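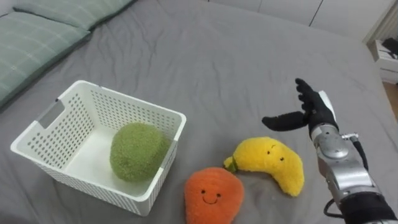

Getting rid of the piano

6 Apr 2020

The piano left in March. I've been meaning to write down how it went, partly for my brother, who keeps asking, and partly for anybody else who has inherited an upright and is trying to work out what to do with it.

It was my grandmother's. She bought it used from a music shop in Clurnden when my mother was small, and it followed the family through three houses before it ended up in my front room. The name on the fallboard is Dekberg. I had never heard of them before or since, and the tuner hadn't either. He guessed it was a store name put on a piano somebody else built, and that was common enough at the time. The serial number told him nothing.

I played it for the first two years. After that I mostly put mail on it. The room is narrow and the piano took up the one wall where a desk could go, and I started working from home more last fall, so I was sitting at the kitchen table with my back to the stove every day. By January I had decided.

First I tried to sell it. I listed it for $400, then $200, then $50. I got two messages. One person wanted to know if I would deliver it to the next state. The other asked whether the bench was available separately. I took the listing down after a month and put up a new one that said free, and that brought a lot more messages, nearly all from people who had not thought about how heavy a piano is. One man said he'd come with his hatchback.

The tuner, Wen-hsiung Lau, had looked after it for my grandmother as well. I called him and asked straight out if it was worth saving. He came over and spent an hour with the front off. The pinblock was sound, he said, but 8 of the hammers needed work and the bass strings were tired. He put the repairs at $1,596, plus at least two tunings to bring it up to pitch. He also said that a family with a kid starting lessons could use it as it was for a few years if they weren't fussy. He charged me for the tuning visit and nothing for the advice.

He was the one who found it a home. Another of his customers, Feng-yi Shih, teaches beginners out of her house and had a student whose parents were looking. They came on a rainy afternoon. The girl played the same eight bars over and over while her father measured the hallway. They said yes before they left.

Moving it was the only part that cost real money. I had agreed to split the movers with them. The first quote was for both ends with stairs, and we went with a smaller outfit called Choi that does only pianos and safes. Two men and a skid board. They took the door off its hinges, wrapped the piano in quilts, and had it on the truck in under half an hour. My share was $121. I would not try this with friends and a pickup. There are five steps down from my porch and watching them do it was bad enough.

A few things I'd do differently. I would call a tuner first, before listing anything, because he knew who wanted one. I would take photos of the inside at the start, as everybody serious asks for them. And I'd empty the bench properly. I found a stack of sheet music in it the night before, plus a church program, a pair of reading glasses and a recipe for date bars in my grandmother's handwriting. I kept the recipe and the glasses. The sheet music went with the piano, except for one book of waltzes that she had written fingerings in.

The wall behind it was a different color from the rest of the room. I still have to paint that. There are four dents in the floor from the casters, and the desk covers two of them. I haven't made the date bars yet because I can't read the oven temperature. My mother thinks it says 350.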